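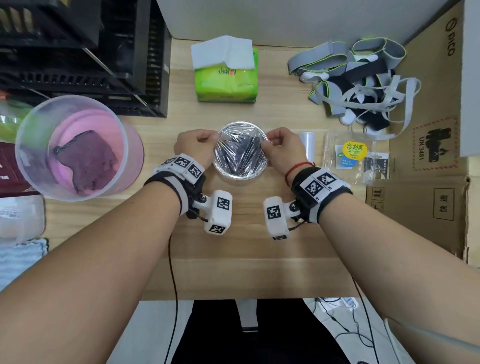 Covered and ready for the fridge.

March 14, 2023

So I've been on a leftovers kick lately, and I blame the grocery bill. Last month I added up what we'd tossed and it came to 80 dollars. Eighty! Most of it was perfectly good food that got shoved to the back and forgotten behind the pickles.

We moved to Samevthorpe in September and the kitchen in this place is tiny (the fridge is even tinier), so you'd think I'd be able to see everything in it. Nope. I found half a pot of lentils last week that I had no memory of cooking.

My fix is pretty low-tech. I cleared off the top shelf and now that's the "eat me first" shelf. Anything cooked goes there, nothing else is allowed, and if there are more than 2 things on it I don't cook a new dinner. That's the whole system! My other half calls it bossy but has been eating the leftovers for lunch, so I'm counting that as a win.

I did try buying my way out of it first, of course. There's a shop called Nowakowski over on the Stastitz road with a whole wall of fancy glass boxes with clip-on lids, and I came very close to spending 100 dollars on a matching set. Then I remembered that I lose lids like other people lose socks. Bowls and cling wrap it is, for now.

Next up is the freezer, which I'm dreading a little. There's a bag in there with no label and I think it might be soup. Or gravy? If anybody has a good way to label things that doesn't fall off in the cold, leave me a comment, please!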